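Notes for the Itico talk, afternoon slot, 40 minutes including questions

Start without the title slide. Just talk. Ask who has ever had a robot drop something. Then ask who has had one refuse to drop something, because that's my story.

So, the fault. We had a kitchen task running in simulation at Mimosia: open a drawer, put a utensil in it, close the drawer, go again. We'd been running it since April and I was pretty smug about it. Then on run 1373 the arm opened the drawer, went in, told us it had let go, and backed out with the utensil still stuck to its fingers. And then it tried to close the drawer with the thing in its hand! It pushed and pushed until the solver gave up and the cabinet shot through the wall. (Pause here, people usually laugh.)

Funny in a simulator. Now picture the same code on the real arm in the Appiah lab, with a real knife and a grad student leaning in to look. I did picture it, at two in the morning, and I didn't go back to sleep.

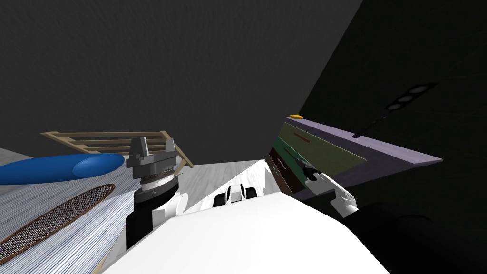

What did the robot think was going on? It thought its hand was empty, because the release flag flips when the open command is sent and never waits for the fingers to report back.

Say that slowly, it's the whole bug. Command sent, flag flipped, next step. In 1372 runs before that one the fingers opened quickly enough that the flag happened to be right. We were lucky and we called it working.

How we found it – be quick here, I always go on too long. First I blamed the friction settings and lost 2 days fiddling with them. Then I blamed Drono, our grasp planner, and I owe Drono an apology because it was fine. What cracked it was plotting finger width against the flag on one time axis. The flag says open, and the width just sits there for 86 milliseconds. By then the arm is already on its way out.

The fix is boring and I love it. The flag now comes from measured finger width. If the width hasn't changed when the timer runs out, the arm stops where it is and asks for help. No retry, no wiggling. I wanted a wiggle, I really did, and I got talked out of it, because wiggling a blade around inside a drawer is a terrible idea once you say it out loud.

We also put a force limit on the closing push. Should have been there on day one. We'd left it off in sim because "it's only sim" – and then the config got copied over to the real arm, limit off and all. If someone asks whether it ever ran on hardware that way: yes, for one morning, with a sponge. Own it, don't mumble.

Skip the controller diagram if I'm past the half hour. Keep the plot up during questions, and repeat each question into the mic for the people at the back.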